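# The Patient Art of Taking Things Apart

*Putting a computer together is a job that machines have been learning for years. Taking an old one to pieces is much harder, and the hard part is nearly all software.*

The first thing Nanna Stougaard does when I arrive is hand me a screwdriver and a mug of tea, in that order, and ask me to open an old desktop computer. I am not a practical person. I have, in my time, lost a fight with a flat-pack bedside table. But it takes me only a few minutes to get the side panel off and have a good look at what is inside, and I am rather pleased with myself until she asks me how I knew where to put my thumb.

I had no idea. I'd pressed something that looked as if it wanted pressing, and it gave a little, so I pressed harder and slid it back. "There you are," she says, very kindly. "You've just done about six things we had to write down."

Stougaard runs the software side of Cutix, a project that has spent the past few years teaching robot arms to dismantle worn-out office computers so that the useful parts can be used again. She came to it from warehouse systems, where she spent a decade making sure that boxes of known sizes went to known places, and she talks about that time with the fondness some people keep for a quiet seaside town they'd never move back to. Everything there was new and square. Nothing had been dropped, or kicked under a desk since the day it was delivered, or mended by somebody's nephew.

The machines that come through the door at Cutix have had all of those things happen to them. They arrive by the pallet from offices and colleges, and even two computers of the same make and model can be quite different inside by the time they have each had a working life. One has a second hard drive. One has lost a screw and gained a longer one. Another has a strip of parcel tape over a clip that gave up long ago.

## A list that keeps changing its mind

If you were building computers on a line, you could write the whole business as a list of steps and go home for your dinner. Put this here, turn that there, move on. The early version of the Cutix software was more or less that list run backwards, and Stougaard still has a copy of it, which she showed me with the sort of wince people save for their school photographs. It ran to hundreds of lines and it worked beautifully on one computer.

What replaced it is a planner called Brindia. I'd expected a planner to be something terribly grand, but the idea is one any cook would recognise. Brindia doesn't hold a list of steps at all. It holds a set of facts about what is in the way of what. The memory can't come out while a cable lies across it. The cable can't be moved until its plug has been released. The power supply won't budge until its latch is pressed, and so on, all the way down. Given a part that somebody wants, the planner works back through those facts to find something it can do straight away, and asks for that.

Then it looks again, and this is the bit that took the team longest to get right. After every single action Brindia throws the plan away and makes a new one from what it can see. It sounds terribly wasteful, and Stougaard tells me her old warehouse colleagues were quite upset when she described it to them. But a plan takes a fraction of a second to make, while a wrong move can snap a connector that has been sitting happily in its socket for ten years.

"People think the plan is the clever part," she says. "I'd say the clever part is being willing to drop it."

I asked her, over a second mug, what happens when there is nothing the planner can do straight away. She told me it used to sit there. It would simply stop, quite politely, with no message, and somebody would walk past an hour later and wonder. Now it has a small collection of what the team calls nudges: look from another angle, push the cables gently to one side, try the latch again from the left. If none of those helps it sends a note to a person, with the last thing it tried and the fact it couldn't get past. The notes are written in plain sentences. She was very firm about that when they were designed, having spent too much of her life reading error codes at two in the morning.

## Knowing a latch when you see one

All of this depends on the software being able to tell what it's looking at, and for that I was passed along the corridor to Jitendra Tiwari, who looks after the perception system, Saxena. Tiwari is a tall, gentle man with a habit of apologising to furniture, and he has looked at more photographs of the insides of computers than is probably good for anyone.

There were 3,772 of them in the first set. He and a colleague labelled every one by hand over a long winter, drawing outlines round screws and sockets and clips, and he says that by the end he was seeing screw heads in his porridge. The trouble was that most of those pictures came from machines in good order, because those were the ones they had to begin with. Saxena became very good at tidy computers. Show it a nest of cables and it would announce, with perfect confidence, that there was no hard drive there whatever.

So they went back and did it differently. They taught the system to say how sure it was, and they taught the planner to care. Brindia won't ask for a pull on anything that Saxena is lukewarm about; it will ask for another look first, from higher up or lower down, and only then make up its mind. Tiwari showed me a chart of this on his screen, with the doubt falling away over successive looks like the tide going out, and I confess I found it oddly moving.

Colour has been a great help to them. Computer makers, bless them, have often used a bright colour for the bits that a human being is meant to touch, so that whoever was sent to change a drive could find the catch without reading the manual. The robots benefit from this old courtesy just as I did. Shiny metal, on the other hand, is a misery. A polished drive cage throws back whatever light is in the room, and depth cameras will see holes in it that aren't there, or a surface floating a good inch above the real one. Saxena deals with this by distrusting any patch that changes shape when the camera moves, and Tiwari by keeping the blinds half down, much to the annoyance of the person who waters the plants.

I asked him whether he ever lets the thing guess. He thought about this for quite some time.

"It guesses constantly," he said. "I only ask it to tell me when."

## How hard is too hard?

The last piece of the puzzle is called Ploltier, and it looks after touch. It is the control software, the layer that turns "take out the memory" into the movement of actual joints, and it runs much faster than anything else in the building. Brindia might have a thought every few seconds. Ploltier checks the force at the wrist 300 times while you or I would be saying "one elephant".

Stougaard had me try this for myself, too, with my eyes shut and a memory module in my fingers. You wiggle. Everybody does. You pull a little, feel it bind at one end, ease off, tilt it the other way, and up it comes. Position hardly enters into it. If you were told to move your hand upwards by exactly so many millimetres and given no leave to feel anything on the way, you would tear the socket off the board sooner or later.

Ploltier is given a direction and a limit, and within that limit it is allowed to be soft. The arm leans, waits, and gives way when it meets more than it expected. Each kind of part has its own little recipe, and the recipes were tuned over 2,000 practice pulls on boards that were already past saving. Some of the findings were surprising to everyone. Drives come out more easily if you push them in first. Old plugs like to be rocked along their long side, and there's a way of holding a cable bundle that keeps it from springing back, which the team learned from watching a retired telephone engineer who popped in to collect his daughter and stayed the afternoon.

I should say that it is slow. Anyone hoping for a blur of steel will be let down. The arm moves at the pace of someone carrying a full tray through a crowded tea room, and there are long pauses in which nothing seems to happen at all, though the screens beside the bench are busy with numbers. I found it restful. You could hear the rain. 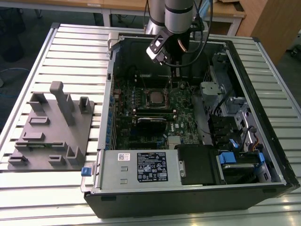
**AT THE BENCH**

A desktop tower on its side is a crowded little town when you see it opened up like this. The processor sits bare in its socket near the middle of the board, with the memory and an expansion card just below it, and the long grey power supply lies along the bottom with its blue release latch sticking out at one end. That latch is one of Tiwari's bright, friendly bits, and there are more blue clips over among the drives. The black cables curling through the same corner are the other kind of thing altogether, and it is towards cables like those that most of his working day now goes.

The grey printed tray beside the tower, with its blocks and slots and U-shaped holders, belongs to the planner as much as to the bench. Software that takes things out must also know where to put them down, and a part in a holder of the right shape is a part whose position is known. Stougaard calls this "buying back certainty". The inside of the case may be anybody's guess, but a fixture can be measured once and written into a file, and after that there's one less thing to look for. The designs are kept alongside the code and changed in the same way, with a note to say who altered what and why. I read through a few of these notes on the train home. "Made the slot wider," said one. The next said, "Made it narrower again, sorry."

I had wondered, before coming, whether the people at Cutix might be a little gloomy about the whole enterprise, given how many computers there are in the world and how long each one takes. They aren't in the least. Tiwari is cheerfully absorbed in thermal paste, and in how one might tell from a picture whether it has set hard. Stougaard wants to let the planner remember what it met in earlier machines, so that if a whole pallet from the same office turns out to have tape over the same clip, it will start to expect tape. They hope to have a first go at that in March. It means a good deal of rewriting, and she has already warned her family.

Before I left she asked whether I'd like to put my own computer back together. I did try. The side panel went on at the third attempt, with Tiwari holding the other end and saying sorry to it, and there was one screw left over in my saucer, which Stougaard dropped into a jam jar with a great many others.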